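Plugs, voltage and my grandmother's radio

3/25/19

When I moved to Undville I brought two suitcases, and in one of them, between the sweaters, was a radio. It is a Yeom, brown, with a cloth front and one big knob for the stations and one small knob for the volume. My grandmother Halina Czerwiński listened to it every morning in her kitchen, first the news and then the weather for fishermen, although we lived very far from any sea. I asked her one time why she needs to know the height of the waves. She said that somebody has to think about these people.

After she died my cousins took the furniture and I took the radio. My mother thought I will choose the clock. The clock was worth more money, but it never said anything to me.

I want to write today about bringing old things to a new country, because I did it badly and maybe another person can do it better.

The first mistake was that I did not think about electricity at all. At home the wall gives 230 volts and here it gives 120. I knew this as a fact from school, in the same way I know the capital of Mongolia. But I did not connect the fact with the radio. In my first week I bought a small plastic adapter at the airport shop, put the plug in it, put it in the wall and turned the knob. The little lamp behind the station names became orange, very weak, and the voice was so quiet that I had to put my ear on the cloth. I thought the radio was broken on the way and I was sad for two days.

It was my neighbor, Godfrey Rotich, who explained me. He repaired elevators for many years and he speaks about current like other people speak about their relatives. An adapter, he said, only changes the shape of the plug. It does not change what is coming out of the wall. For the radio I needed a transformer, the kind that makes the voltage higher, and I needed to look on the back of the radio for how many watts it takes. We looked together with a flashlight. The label was half gone, but the number of watts was still there.

So please learn this from me. Before you pack, turn every device around and read the label. If it says 100-240V, you need only the adapter. My phone charger was like this and my laptop too. If it says only 220 or 230, you need a transformer or you leave it at home. Things that make heat are usually not worth it. I left my iron with my sister and bought a Hodside here, and it is a good iron.

The second mistake was the transformer itself. I ordered the cheapest one. When it came it was the size of a matchbox, and Godfrey held it in his hand and did not say anything for a moment, and then he said I should send it back. The second one is as heavy as a brick and it makes a low hum. I got used to the hum. Now when the power goes out, it is the quiet that I notice first.

About the stations I was also naive. I believed that when the radio works I will hear in the morning something similar to what I heard in her kitchen. Of course I heard a man selling trucks. After the man there was church music, and further to the right side of the scale only noise. On the glass are painted the names of cities, Vienna and Prague and Budapest, and when I stop the needle exactly on Prague, I receive a discussion about high school basketball.

In July my friend Vimala Thomas came for dinner and I showed it to her as a joke. She did not laugh so much as I expected. She told me that her father has still the key from their house in Kochi, and that house does not exist anymore, there is a bank in its place. He keeps the key on the same ring with his car key and it makes a hole in his pocket. We stayed until late and spoke about what each of us carried here. For her it was a steel tea strainer. Her friend Joaquín Jara, who came with her and brought a very good cake, took only a dictionary, and then he never opened it because everybody had it in the phone.

Some practical things for the end, because three readers wrote to me after the last post and asked.

If you live in an older apartment like me, you will not have enough outlets, and they will be behind the bed.

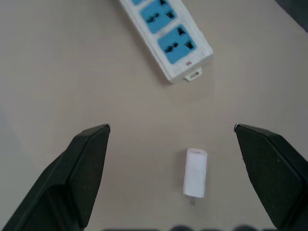 White power strip with blue sockets.

Do not put one power strip into another one. I did it in the first apartment and I am ashamed. Also be careful with strips that accept plugs from many countries. It is nice that the plug goes in, but Godfrey repeats to everyone that the strip is the same as the adapter and the voltage does not change, and many of these sockets hold the plug loosely. Check first if the strip is approved for the country where you live.

For shipping, do not send a radio with tubes by regular mail. Mine has no tubes, and I still carried it by hand. Gladys Kinyua from my language class sent a record player in a box with newspapers and it came in more parts than it left.

And if you have the instructions, take them, even if it is in a language that nobody around you can read. I did not find ours. My mother says they were in the kitchen drawer under the candles, and that drawer went with the furniture to my cousin in the north. He promised to look for them at Easter.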